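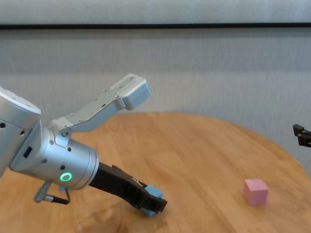 gripper_granny
I've been meaning to write up my notes on these parallel grippers for a while, so pour yourself a coffee, this runs long. I have two sets of fingers I keep going back and forth on, the stock Derkau ones and the softer Bomari pads, and I've been judging them on the dullest job I could think of, which is stacking little cubes. The blue one in the fingers there has a slightly foamy look to it, and soft edges like that are where I think a fingertip earns its keep. I ran 84 picks per set at 31 percent closing force. Bomari dropped fewer, but I like how the Derkau lets go.

tinbucket
Lovely write-up, but I don't agree on force! At 31 percent you're squashing the thing, and a squashed cube pops sideways when you open up. Try 10 and go slower.

gripper_granny
I did try 10, bless you, and it was fine for the first cube and miserable by the third.

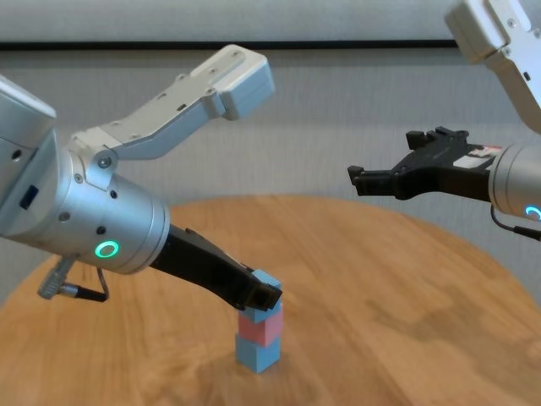

What gets me is the release. If the wrist is even a hair off vertical, one finger leaves before the other and drags the top of the stack along with it (and then you're hunting for cubes under the bench, ask my knees). I slowed the opening down to 370 milliseconds and that helped more than any change of pads.

shelfwobble
Could you give the wrist camera settings too? I'm on the Kwan controller and my picture lags behind the arm something awful.

gripper_granny
Happy to! In the order I do them:

1. Open the fingers all the way and make sure you can see both pads. 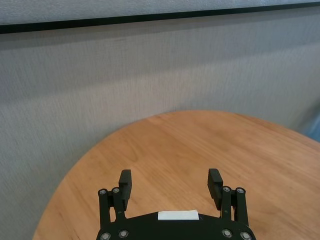
2. Lock the exposure. A shiny tabletop will fool the auto setting every time the arm moves.

3. Drop the resolution one notch before you touch anything else in the Kwan menu. Mine went from roughly half a second of lag to something I could live with.

tinbucket
Step 3 I'd skip. Conville has a better driver for that camera and you keep your full picture. I still say your force is too high, too.

gripper_granny
I'll give the Conville driver a fair go and run the cubes again at 20, meet you in the middle. Same view as before I start:
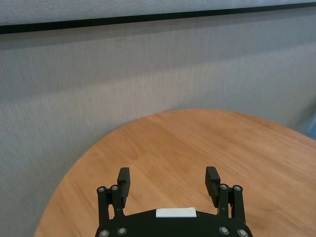 Wrist camera, fingers open

shelfwobble
Locked exposure fixed half my trouble already, thank you both. Trying the driver tonight.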